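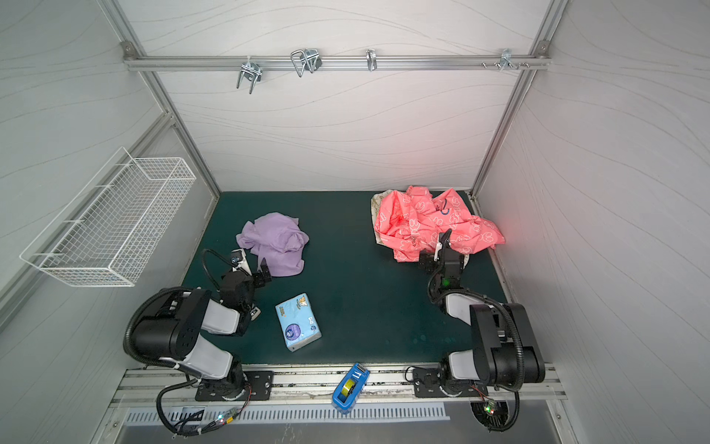
Aluminium bar across the back of a work bay, with metal hooks fitted and a mesh basket on the side wall.

Stedano Hook Rail, 1000 mm

Posted Sun 12 October by Radomir Papadopoulos
3 comments | 12 shares

The Stedano Hook Rail is a horizontal storage bar for workshops, utility rooms and packing areas. It is supplied as a cut length of slotted aluminium with brackets, fixings and a starter set of hooks. It can be fixed between two uprights or screwed directly to a wall. Order code 413 is the plain silver finish. Order code 568 is the same rail in black.

The rail replaces the Jiner bar, which we stopped selling in August. Jiner hooks fit the new rail. Jiner end brackets do not, as the screw spacing is different. If you are changing over an existing wall, keep the hooks and discard the brackets.

What is supplied

One rail, 1000 mm long, deburred at both ends
Corner brackets, two per end
Bolts and slot nuts for fixing to uprights
Wall screws and plugs for masonry
Hooks: two wide, two narrow
Hex key

Uprights are not included. The rail will bolt to any slotted post of matching section. Check the slot width before ordering, particularly on second-hand framing, where two similar sizes are often mixed in the same lot.

Fitting between uprights

Set both uprights plumb and fix them at the base before the rail goes on. Using the rail to pull a leaning post into line puts the brackets under constant side load, and they will creep.

Slide the slot nuts into the posts and fit the lower bracket at each end finger tight. Rest the rail on the lower brackets and fit the upper ones. Level the rail, then tighten all the bolts in turn, a little at a time. Recheck the level after tightening. Any hooks of the closed pattern must be threaded on before the second end is closed. Open hooks can be added later.

Fitting to a wall

Masonry needs the plugs supplied. On plasterboard, fix into the studs only. Where the studs do not line up with the rail, screw a timber batten across them first and fix the rail to the batten. Plasterboard anchors are not suitable for this product, whatever load is printed on the packet.

Leave clear space above the rail. Most wire hooks are lifted and tilted to remove them, and a shelf mounted directly over the bar will prevent this.

Choosing hooks

Wide hooks suit coiled hose, extension leads and anything that kinks on a small radius. Narrow hooks suit tools with a hanging hole. Looped hooks hold items that get knocked in passing, such as brushes and squeegees. Hooks can be moved along the bar by hand and will stay put under load. They may shift sideways when empty. If this matters, fit the rubber collars sold separately.

Baskets are fixed to the wall or frame and not to the rail. Hanging a full basket from the bar places the weight well forward of the brackets and is outside the intended use.

Care

Wipe with a damp cloth. Do not use caustic cleaners on the silver finish, which will go dull and blotchy. Check the bracket bolts one month after fitting and then once a year. Replace any hook that has been bent and straightened.

Delivery and returns

Rails are sent in a card tube by carrier from our Pornimden warehouse. Hooks ordered on their own go by post. Cut lengths other than standard can be made to order but cannot be returned. Trade accounts are handled by Valbona Kos.

Comments (3)

Sudheer Rajan
Does the black one take the same end brackets as the silver? I have spare silver brackets from a rail that was damaged by a pallet truck.

Radomir Papadopoulos
Yes, same bracket and same bolts. Only the colour differs.

Slavica Kos
Fitted two of these end to end on a batten in a boot room. The join needs its own pair of fixings close to each side or the hooks catch on the step. Would be worth adding to the instructions.

Contact us | © Stedano Storage | Back to top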